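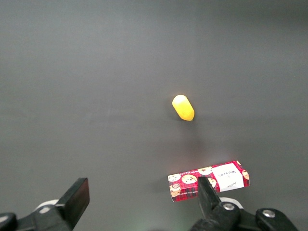

Gurkness cat water fountain review: six weeks with two fussy drinkers

I have 2 cats. One is a big ginger lad who will drink out of anything, including the watering can, and the other is a skinny tortoiseshell who behaves as if still water is an insult. She'll sit in the bath for ages waiting for me to come and turn the tap on. After her last check-up the vet said she could do with drinking more, so in December I gave in and bought a fountain.

I went for the Gurkness because my neighbour's Drindine had driven me mad when I was cat-sitting (it hums, and not in a nice way). I paid full price from the pet shop in Uveston and I've been using it every day since.

Setting it up

Easy enough, though the leaflet is tiny and the drawings are worse. You rinse the filter under the tap, drop it in its slot, press the pump down on to its little suckers, fill to the line and plug it in. It did nothing at all for the first minute and I was already looking for the receipt, then it coughed a couple of times and off it went. If yours does the same, take the pump out and hold it under water until the bubbles stop coming.

The cable is on the short side. I had wanted it in the corner by the back door, well away from the food bowls, and I couldn't reach a socket without an extension lead trailing past a water bowl. So it lives on the landing now, which my knees have opinions about at refill time.
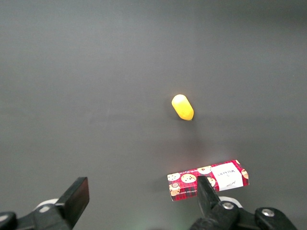

What the cats made of it

The ginger one was drinking from it before I'd put the box away. Madam took longer! For three days she walked round it in a wide circle with her tail like a bottle brush. I left it switched off overnight with the old bowl next to it, and then ran it on the low setting, and on the fourth morning I heard lapping. She drinks from the side where the water slides down and never from the top. She still asks for the bath tap, I should say, but much less often, and the litter tray tells me she's getting plenty down her.

One thing I hadn't thought about is paws. He likes to dab at the spout, and there's a puddle most mornings. A rubber mat underneath sorts it out, but I do think one could have been included at this price.

Noise

Very quiet when it's full. When the level drops it starts to gurgle, and by the time it's nearly empty it sounds like someone finishing a milkshake. I don't mind this, as it's a good reminder, but I wouldn't want it in a bedroom. It's still miles better than the Drindine.

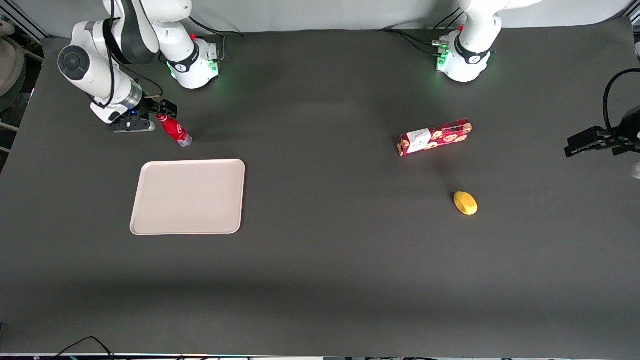
Cleaning

Right, this is where I get grumpy. The bowl and lid are fine and come up lovely with hot water and a soft brush. The pump is another matter. It has a little cover which you have to prise off with a fingernail, and behind it is a tiny wheel that collects cat hair like you wouldn't believe. If you skip a week you get slime, and the flow drops to a dribble. I use an old baby toothbrush and some bad language. It takes me 20 minutes to do the whole thing properly, every weekend.

Filters are meant to be changed once a month. I've tried the Nuchit ones, which are cheaper and fit well enough if you squash one corner, and I couldn't tell the difference. The cats certainly couldn't.

Would I buy it again?

Yes, I think so - with a grumble. For a cat who already drinks happily from a bowl I wouldn't bother, you'd just be giving yourself another thing to wash. For a tap-botherer like mine it has been worth the money. I'd like a longer cable and a pump cover you can open without breaking a nail, and I'd knock a mark off for each. Call it 6 out of 10 on cleaning days and an eight the rest of the week.

Posted 2021-01-31

Comments

mogsandmud: Same trouble with the pump! I soak mine in white vinegar and water, then rinse it loads. The gunk comes off much quicker.

tabbytwoshoes: Does it work with the door flap sort of cat who only drinks from puddles? Asking for mine. He has a lovely clean bowl and goes straight past it.

landingcat: We had ours on lino and it crept along the floor a bit every night. Mat fixed it here too.

mogsandmud: @tabbytwoshoes mine was a puddle drinker and she uses it, but only when it's raining. Cats.

Contact us | Copyright 2021 | Back to top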